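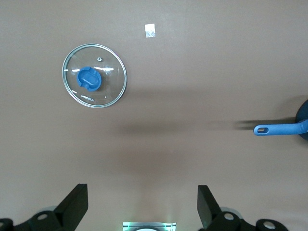 Do you need a lid for every pan you own?

One or two that fit several pans will do for most kitchens, and the rest are taking up a drawer.

I came to this grumpily. Fenna Schouten, whose kitchen I have envied since she moved to Itthorpe, told me in April that she had got rid of all her lids but two and had never missed the others. I didn't believe her. People who clear things out always say they never miss them, and then they ring you up to borrow a colander.

Still, my lid drawer had stopped closing. So I got everything out and tried each lid on each pan, a dull way to spend an evening. Several fitted nothing at all. One belonged to a casserole I broke in the old flat. Why I had packed it and carried it up the stairs here I couldn't tell you.

The one I keep reaching for is a plain glass lid with a metal rim and a blue plastic knob. It isn't handsome. But I can see whether the rice is catching without letting the steam out, the knob is big enough to get hold of through a tea towel, and there's a little vent so it doesn't rattle like the solid ones do. It sits properly on the saucepan and well enough on the small frying pan.

I have my doubts about the universal sort, the silicone discs with steps moulded underneath. Giang Đàm swears by his. I borrowed it for a week and found it floppy, hard to get clean in the grooves, and no use for seeing what was going on. The Verbruggen shop had one at a price I thought was a misprint. Perhaps it suits people who boil a lot of potatoes.

Nor do I trust the racks. I bought a Drivum rack for the inside of the cupboard door and the door then wouldn't shut over the shelf. Wing-sze Mak has the same one and says hers is fine, but her shelves are shallower than mine. Measure first, and measure with the pans in.

For now the glass lid lives flat on top of the biggest pan, knob upwards, and the odd ones are in a bag by the front door. They've been there a while. I did take the casserole lid back out, as it makes a decent stand for the teapot, and Fenna can say what she likes about that.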